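Unpacking the veg shop, a short thread on thin plastic bags. 1/7

Mixed produce in one bag is fine for the walk home and poor for storage. The film holds moisture against the skins, and the heavy items end up pressing on the soft ones.

Open the bag wide and lay it flat before taking anything out. Pulling an aubergine up through a narrow neck drags it across the grapes. 3/7

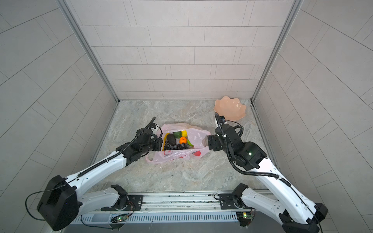

Stoica replied that the grapes should never share a bag with an aubergine in the first place, and that a paper punnet weighs 15 g. Fair point on the weight.

Order I use: hard and large first (aubergine, green pepper), then citrus, grapes last with a hand underneath. Up to 600 g of grapes will lift in one go if the stems are sound. 5/7

Aubergine stays out of the coldest part of the fridge. Peppers go in the drawer, dry. Tangerines can sit in a shallow bowl for a few days — one layer, not heaped. A wavy rim makes no difference to this.

Grapes go in the fridge unwashed. Rinse what you are about to eat. 7/7

Bag weights from the Ziller market stalls to follow in October.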